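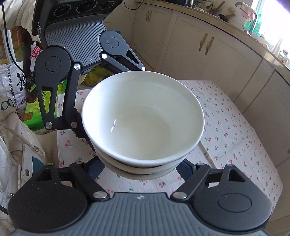 My aunt Brendine left me her recipe for fish soup and no instructions about who was allowed to eat it, and that is how I ended up with Arwel Harries in my kitchen at six in the morning, going through my cupboards.

"It'll be written on something," he said. "She wrote on everything."

He was right about that. She wrote on envelopes, on the backs of bus timetables, once on the inside of a wellington boot (my wellington boot, and I was still wearing the other one). What I had was the list of what went in. What Arwel wanted was the order, because he swore blind it tasted of nothing if you did the tomatoes first, and he'd been eating it every February for longer than I'd been alive.

I should say that Arwel was not family. He'd rented the room over the boat shed from her for years and paid his rent mostly in mackerel. When she died he just sort of carried on, and the mackerel started turning up on my step instead, wrapped in newspaper, and I didn't know how to stop it. You can't really ask a man to stop giving you fish when he's grieving. Anyway, I like mackerel.

"What about Ritu?" I said. "She used to help with the big pots."

"Ritu Pandey," said Arwel, in the voice he kept for wasps, "puts sugar in it."

So we rang Ritu. She came round with her coat on over her pyjamas and her own spoon in her pocket, and she said of course she put sugar in it, Brendine put sugar in it, had he never wondered why hers was the only fish soup on the coast that children would eat? Arwel sat down. I honestly thought he might cry. I made him some tea and he held it and didn't drink any.

"How much sugar?" he said, after a bit.

"Two spoons. When your back was turned."

"My back was never turned."

"You used to go out and look at the boat, love. Every time. She'd say, how's the Torkora looking, and off you'd go!"

Well. I looked at the wall. I knew that boat, everybody did, it hadn't been in the water since 2000 and it had a tree growing out of it. All those winters he'd gone out in the cold to tell my aunt how the Torkora was looking, and come back in and told her, properly, in detail, the paint and the rope and the state of the planks, and she'd stood there stirring and asked him questions. I'd thought she was being kind. It hadn't crossed my mind she was busy.

Ritu took her coat off then and tied one of the old aprons over her pyjamas, the one with the burn on the pocket, and started on the onions. She did the tomatoes first. Arwel made a small noise.

"Go and look at the boat," she told him.

"I will not."

"Then chop something."

He chopped something. He chopped it very badly, great uneven lumps of carrot with the ends still on, and she scraped the whole lot in without a word. I did the potatoes and kept out of it. The windows steamed up and the cat came in and sat by the stove with her paws together, hoping, and at some point it got properly light outside and I found I'd stopped listening to what they were arguing about, which had moved on from soup to a raffle in the chapel hall and whether a man called Manikandan Kaimal had or hadn't bought the winning ticket off Ritu's husband beforehand. (He had, Arwel said. He'd seen the ham go in at the door.)

When it came to the sugar Ritu held out the spoon, and I thought she meant it for me, but she was holding it past me. Arwel wiped his hands down his jumper. He took it as if it might go off.

"Two," she said.

He put in one. He stirred it round, and looked at the ceiling, and then he turned to me.

"How's the Torkora looking?" he asked.

I'd got my slippers on and there was frost on the path. I went out anyway. The tree had come on a lot since I'd last bothered, it was over the top of the wheelhouse now, and there was a robin in it making a terrible racket. I had a look at the rope. I had a look at the planks as well, so I'd have something to tell him, and I stayed out until my feet hurt.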